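# Looking after batteries, meters and leads on the home bench

Most trouble with small electrical projects at home comes from tired cells and dirty contacts. Check those two before you take anything else apart.

**Testing a cell.** Set the multimeter to DC volts, 20 V range. A fresh alkaline AA reads a little over 1.5 volts. Below 1.3 it will still run a wall clock but not much that has a motor in it. A bare meter reading can flatter a weak cell, so if you want a fair answer, put a small flashlight bulb across it and measure again while the bulb is lit.

**Storing spares.** Keep them in a dry drawer at room temperature. The refrigerator does them no good, and they pick up moisture when you take them out. Write the month of purchase on the pack with a marker. Mine are all bought in January, and whatever is left the next January goes into the remotes first.

Nine-volt batteries should not lie loose with keys or screws. A strip of tape over the terminals is enough.

**Cleaning contacts.** White or bluish crust in a battery compartment is leakage from alkaline cells. Put on gloves, take the cells out, and dab the crust with a cotton swab dipped in white vinegar. Follow with a second swab and a little rubbing alcohol, then leave the cover off overnight. If the spring is still dull, two or three strokes with a pencil eraser will bring it up. 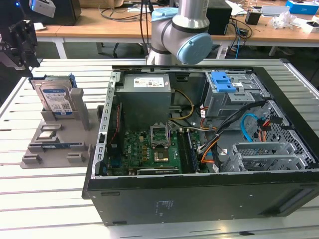
Springs that have rusted through are not worth cleaning. Replacement contacts are sold in strips and can be cut to length with side cutters.

**Alligator leads.** The cheap ones fail inside the boot, where the wire is only crimped. Slide the boot back and look. If the strands have come away, strip a quarter inch, solder it to the clip and slide the boot down again — five minutes each, and they last for years. Heike Reinholz wrote in to suggest hanging leads by length on a row of cup hooks, and I now do the same.

**Resistors.** Sort by value, in coin envelopes. I keep plenty of 1000 ohm and far fewer of everything else. A resistor marked 1000 ohms may measure 1043 on the meter and still be perfectly good, as the gold band allows five percent either way. Anything outside that goes in the trash.

**The meter itself.** Take out its battery if you won't use it for a few months. If it powers up but won't read current, check the fuse inside before buying a new meter. Use the same rating and type as the old one, and never foil or wire in its place.

Next page: soldering iron tips, and how to keep them tinned.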